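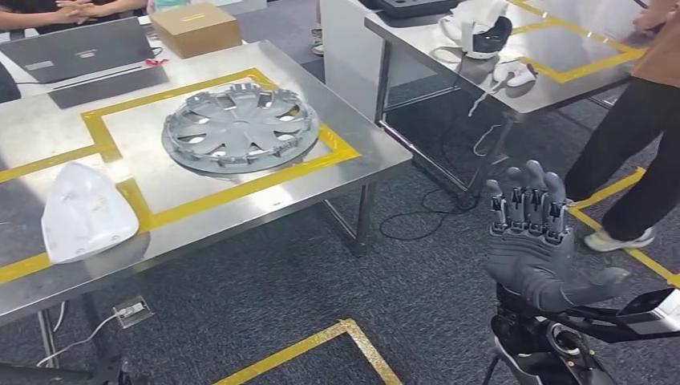 How often do you redo the tape on the tables at a cell like this? Every 80 shifts, or sooner if a corner lifts enough to catch a fingernail.

I look after one humanoid cell at Clindale. People keep asking me what the upkeep looks like, so I'm writing it down in one place. Long thread.

The tables are stainless steel and the outlines are yellow tape. The part goes inside the outline, flat, before a run starts. For the hubcap task we put it down with the clips facing up. If it sits across the line, the run gets thrown out and we start over.

When I redo the tape I pull the old strip slowly at a low angle, wipe the glue off with alcohol, wait for the steel to dry, then put the new strip down against a steel rule. Don't stretch the tape as you lay it. Stretched tape creeps back overnight and your corner opens up.

I measure from the left front corner of the table every time. The last person measured from wherever was handy and we had two tables that didn't agree. Took me a week to find it.

The floor gets tape too. Those marks are for where the robot stands and where the operator stands. Carpet tape wears out much faster than table tape. I check it every morning and carry a roll in my back pocket.

Carpet is not what I would have picked. It was here when we moved in. The robot's base settles into it a little, so I recheck the height to the table top after every move. If it's off by more than a few millimeters I shim the table feet and leave the robot alone.

Hands next. This takes most of my time. Every 40 hours I go over the knuckle linkages on each finger with a dry brush, then a lint-free cloth. No spray cleaner. Spray gets into the joints and carries the dust in with it.

After the brush I open and close each finger one at a time from the laptop and listen. A healthy finger makes one even sound. A finger that needs work ticks near the end of its travel.

The tick is nearly always a pin that has walked out a little. Press it back, put one small drop of retaining compound on it, leave it overnight. Yolanda Lozano showed me this and I haven't had to swap a finger since May.

Thumb is different. The thumb takes side load every time it pinches a rim, so it loosens first. I check it by hand with the power off. If it wobbles side to side, it comes off and goes on the bench.

Keep a log. Ours is a paper notebook. We are on entry 457. Most of them say "brushed, no change" and those are useful too, because when something does change you can see how long it was fine.

Cables. Loose ones on the floor get a look at the start and end of each shift. I run my hand along the full length with the power off and feel for flat spots. A chair leg will flatten a cable and you won't see it from standing height.

Floor outlets collect lint. Vacuum them with everything unplugged. Fraser Semple does ours when he does the carpet, and I do the plug contacts.

Headset and controllers: wipe the face pad after each operator, charge the controllers at lunch. If the hand starts to lag behind the operator, check the controller battery before you go anywhere near the robot. I have taken a wrist apart over a low battery.

Wrist joint, since someone will ask. Four screws on ours, checked with a torque driver at the start of each month. I put a paint line across each screw head so I can see at a glance if one has turned.

Somebody asked about spares. I keep one complete hand, six linkage pins, two thumb units and a lot of tape. Lasteck sends the pins in bags of 62, so we are fine for pins.

Muthoni Rweyemamu wants to know if I clean the parts as well — yes, soap and water on the plastic ones, dried before they go back on the table. Mold release on a new part will make the fingers slip and you'll end up chasing a grip problem that isn't there.

I'm doing the thumb bench work tomorrow morning. Will add the steps for that under this post.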